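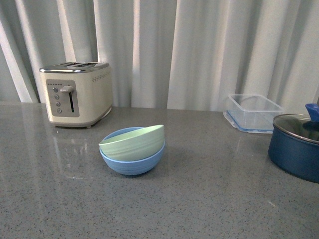
*La tostadora color crema, sobre la encimera gris.*

# Acta de la reunión de diciembre – Club de lectura y cocina de Korthorpe

**Hora de inicio:** 18:30
**Asistentes:** Yolandi Molefe (modera), Sevim Uçar, Capucine Gaillard, Bheki Msimang, Ertuğrul Türkmen (toma el acta)
**Ausencias:** ninguna

## 1. Acta anterior

Se aprueba sin cambios, salvo una corrección que pide Bheki: el libro de noviembre se terminó de comentar en la misma sesión y no quedó pendiente, como se había escrito. Corregido.

## 2. La novela del mes

Empezamos con muchísimas ganas, tantas que Yolandi tuvo que pedir turnos antes de que hubiéramos colgado los abrigos. El libro, *La panadera del estrecho*, tiene 697 páginas y lo hemos acabado los cinco (¡primera vez en todo el año!). Sevim lo leyó en dos semanas y ya ha empezado a releer la segunda parte.

Lo que más gustó fue el capítulo de la travesía, cuando la protagonista lleva la masa madre envuelta en el abrigo y le va hablando para que no se le muera. Capucine leyó en voz alta el párrafo entero y pidió que constara en acta que le parece de lo mejor que hemos leído en el club. Consta. Bheki está de acuerdo con el capítulo, pero cree que la autora se recrea demasiado en el puerto y que entre la página 56 y la llegada del hermano sobra casi todo. Sevim defendió el puerto con pasión: según ella, sin esos tenderos y esas discusiones por el precio de la harina no se entiende por qué la panadera se queda cuando todos se van.

Hubo un debate largo y muy bonito sobre el final. Resumo las posturas:

- Yolandi: la carta es de la madre, y la hija lo sabe desde el principio.
- Capucine y Sevim: la carta la escribe el hermano. Las faltas de ortografía son las mismas que en la nota del horno.
- Bheki: da igual quién la escriba, lo importante es que llega tarde.
- Ertuğrul: al principio con Yolandi, después de oír lo de las faltas, con Capucine.

No se votó. Se acordó que quien encuentre el pasaje de la nota del horno lo copie en el grupo para compararlo con calma. También se habló de la traducción, que a todos nos pareció estupenda – sobre todo los refranes, que suenan a refranes de verdad y no a nota al pie. Sevim preguntó si hay más libros de la misma traductora; Bheki lo mira en la biblioteca.

## 3. Recetas sacadas del libro

Cada uno trajo una propuesta para el cuaderno del club, y esta vez el nivel fue altísimo.

**Pan de puerto (Capucine).** Masa de trigo y centeno, con semillas de hinojo y un poco de miel. Probó dos fermentaciones y recomienda la larga, toda la noche en frío. Trajo una hogaza y la despachamos durante el punto anterior. Entra en el cuaderno por unanimidad.

**Sopa de la noche de tormenta (Bheki).** Lentejas, limón, comino y mucha cebolla pochada. En el libro lleva pescado seco, que Bheki ha quitado. Sevim pide que se incluyan las dos versiones. Aceptado, siempre que alguien pruebe la del pescado antes de enero; se ofrece ella misma.

**Galletas del hermano (Yolandi).** Mantequilla tostada y ralladura de naranja. Gustaron mucho, aunque se discutió si en la novela llevan naranja o mandarina. Se mantiene la naranja.

**Yogur con higos (Ertuğrul).** Sencillísimo, casi da apuro llamarlo receta, pero sale en tres capítulos y había que ponerlo.

Con estas, el cuaderno llega a 122 recetas. Yolandi propuso un aplauso y se lo dimos.

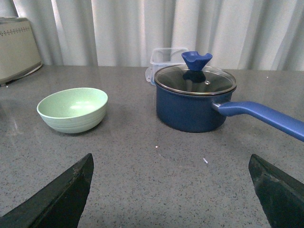

## 4. Edición del cuaderno

Capucine enseñó la maqueta. Ha cambiado la letra de los títulos y ha dejado un margen ancho para anotaciones, idea que venía de Sevim y que ha quedado preciosa. Quedan por decidir dos cosas:

1. **El orden.** Bheki prefiere agrupar las recetas por libro; Capucine, por tipo de plato. Después de un buen rato se optó por agrupar por libro y añadir al final un índice por platos. Lo prepara Bheki.
2. **Las citas.** Cada receta llevará una frase de la novela, de hasta 3 líneas. Ertuğrul revisará que todas lleven autor, título y página, porque en la versión de este año faltan unas cuantas.

Para la impresión se barajaron la copistería Adams y la imprenta Norkix. Adams está al lado y Norkix encuaderna con espiral metálica, que permite dejar el cuaderno abierto mientras se cocina. Yolandi pedirá precio a las dos y lo traerá a la próxima reunión. Nadie quiere tapas blandas.

Sevim sugirió incluir páginas en blanco entre un libro y otro para que cada cual apunte sus variantes. Gustó tanto que Capucine lo añadió a la maqueta allí mismo.

## 5. Lecturas del próximo trimestre

Se presentaron cuatro candidaturas y se eligieron tres:

- **Enero:** *Liner*, novela corta sobre la tripulación de un transatlántico, propuesta por Ertuğrul. Transcurre casi entera en las cocinas del barco, así que de recetas vamos a ir sobrados.
- **Febrero:** una antología de cuentos de invierno, propuesta por Sevim. Cada persona escogerá un cuento y lo presentará en diez minutos. ¡Diez de verdad, Bheki!
- **Marzo:** memorias de una recolectora de té, propuesta por Yolandi. Hay varios ejemplares en la biblioteca y se pueden reservar ya.

El ensayo sobre la historia de la sal, de Bheki, queda para más adelante. Lo defendió con tanto entusiasmo que un par de nosotros lo leeremos igualmente por nuestra cuenta.

## 6. Merienda de enero

La próxima sesión será a la misma hora. Reparto:

- Yolandi: té y las galletas de naranja.
- Sevim: sopa, versión con pescado.
- Capucine: pan, dos hogazas (una se quedó corta).
- Bheki: fruta y queso.
- Ertuğrul: yogur, higos y servilletas.
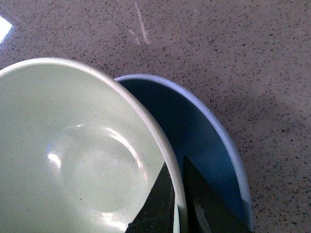
*El cuenco grande, verde pálido por dentro y con el borde blanquecino.*

## 7. Ruegos y preguntas

Capucine pregunta si se puede invitar a una vecina que ha leído la novela y tiene su propia teoría sobre la carta. Por supuesto que sí, y que venga con el pasaje marcado.

Bheki recuerda que sigue teniendo el atlas de Sevim y promete devolverlo. Sevim pide que también conste.

Yolandi propone dedicar los últimos minutos de cada sesión a leer en voz alta el primer párrafo del libro siguiente. Se prueba en el acto con *Liner*: leyó Ertuğrul, y hubo que parar al final de la segunda página porque queríamos seguir todos.

## Tareas

| Quién | Qué |
|---|---|
| Yolandi | Precios de Adams y Norkix |
| Sevim | Probar la sopa con pescado y escribir la variante |
| Capucine | Maqueta con las páginas en blanco |
| Bheki | Índice por platos, buscar más títulos de la traductora, devolver el atlas |
| Ertuğrul | Revisar las citas y enviar esta acta |

Se levanta la sesión a las 20:45.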